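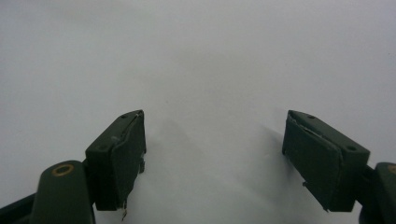 R. Borbély
Couples counsellor, Saltberg Family Centre

Talk notes, Paltia hall, 2020-03-11

Start with the dishwasher fight. Pause for the laugh.

Housework rows are mostly about noticing – who spots that the milk's run out, who books the dentist. Ask for hands: who keeps the list in their head?

Slide 2. Swap whole jobs, start to finish. Cooking includes the shopping. Give it 20 minutes on a set night, phones in another room.

Slide 3. Standards. Agree on what clean means before anyone picks up a mop.

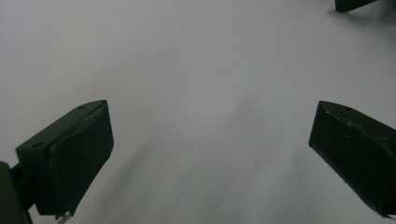 What if one of us works longer hours?
Split by free time, and go over it again when the roster changes.

Handouts by the door. Finish by 40 past.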